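### 3.2 Storage of small items on the worktop

Respondents in the Whiteley survey (n = 114) were asked where they kept small items that had no fixed place in the kitchen. Thirty-eight named an open container on the worktop, usually a cup or a bowl. Vaughan and Oltmanns describe such containers as "holding places", used until a drawer or cupboard is assigned.

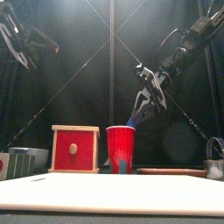

**Figure 4.** Household objects on a tabletop, with a blue item in the mouth of a red plastic cup.

The tall cup in Figure 4 takes up little of the surface, but only a short length of the blue item shows above its rim. The grey bowl belongs to the second type of container named by respondents. Large flat articles, such as the white cutting board, were treated separately and are discussed in Section 3.3.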